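Keeping a White Work Surface White
12/29/22
By Firdevs Öztürkmen
3 min read

White tops show everything: tea rings, pencil, rubber marks, the gray film left by too much cleaner. Most of it comes off with water and dish soap if it is dealt with the same day. The steps below apply to sealed, smooth tops. Raw wood and natural stone need other methods.

Daily wipe

Use a damp microfiber cloth and one drop of dish soap. Wipe in straight, overlapping passes from the back to the front. Rinse the cloth, wipe again, then dry with a second cloth. Skipping the dry pass leaves streaks.

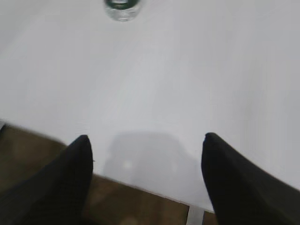
A plain white top under even light.

Gray film

Film is usually old cleaner. Mix one part white vinegar with four parts warm water, wipe on, leave for 30 seconds and rinse twice. I did this to our Balogh bench in August and have used only soap on it since. Do not mix vinegar with bleach or any product containing it.
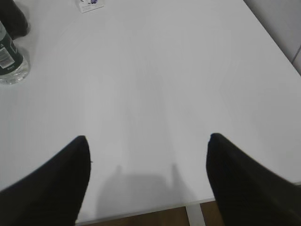

Ink, pencil and scuffs

Pencil: white eraser, light pressure.
Ballpoint: 70 percent rubbing alcohol on a cotton pad, dabbed from the outside of the mark inward. Open a window and keep it away from flames.
Black rubber scuffs: a paste of baking soda and water, rubbed with a fingertip. Test a corner first – even a mild paste can dull a gloss finish.
Turmeric: soap and water, then daylight. The yellow fades over several days near a window.

Melamine sponges are fine abrasives. They work on matte tops, but repeated use in one spot leaves a shiny patch.

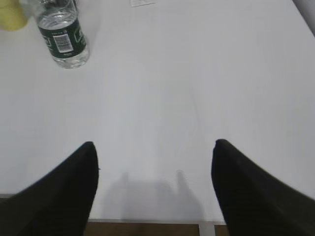 Matte white hides streaks better than gloss.

Check for leftover marks with a flashlight held low to the surface. Wash microfiber cloths without fabric softener, which coats the fibers and ends up back on the table.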